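Print this page
E-mail this page

4.2 Gripper comparison

We compared the jointed-finger metal gripper with the Hilutow suction tool on the same arm and with the same controller settings. Each tool made 200 attempts at picking single objects from a bin. The object set was supplied by Stokton and held hard, smooth items as well as items with bristles or uneven surfaces. Grasp points came from the Skuvbridge planner in both conditions.

The suction tool did well on flat faces and poorly on brushes, where it could not hold a seal. The finger gripper was slower but handled both kinds.

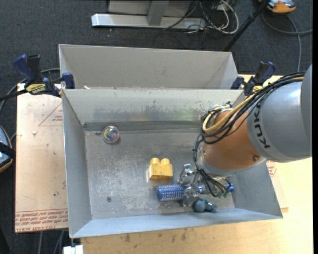

Photo: Chettiar Lab

Figure 3. Finger gripper on the KUKA arm, closing on a hairbrush at mid-length.

Objects near the bin walls remained difficult for the fingers. We return to these cases in Section 5.

Print | E-mail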